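How Do You Teach a Robot to Be Gentle?

You already know how to hold a balloon. You probably learned by popping a few. Robots can learn that way too, but somebody has to keep blowing up new balloons, and at the Zirnen lab that somebody is Ehab Lamrani.

The robot there is called Kaletti. It has two white arms and no common sense. To help it, the team gives it soft, slippery and squashy things to practice with, all on one dark table.
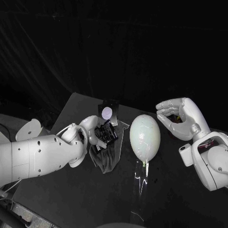
Learning by copying

Kaletti learns from examples. A person steers the arms through a job while the computer records every movement. Then the person does it again. And again. The team recorded 1,226 tries, so you can see why they like snacks.

Next, a program looks for patterns in all those tries. How far do the fingers close? When do they stop? A brick doesn't mind a hard squeeze — a balloon has strong opinions.

Two hands are trickier than one

A thin cloth has no shape of its own. Pull too hard from both sides and it rips. Let go with one hand and it flops. So each hand has to keep track of what the other is up to, like two people making a bed.

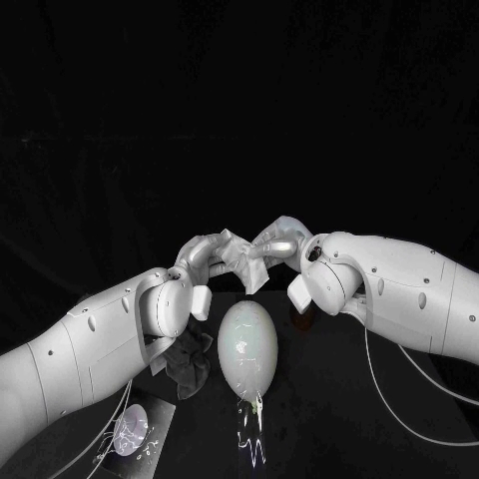

Cristian Marulanda thinks the cloth is harder than the balloon, because a balloon at least stays balloon-shaped. He wants 2,000 tries before he'll trust Kaletti with anything from his own kitchen. The plates, he adds, can wait even longer.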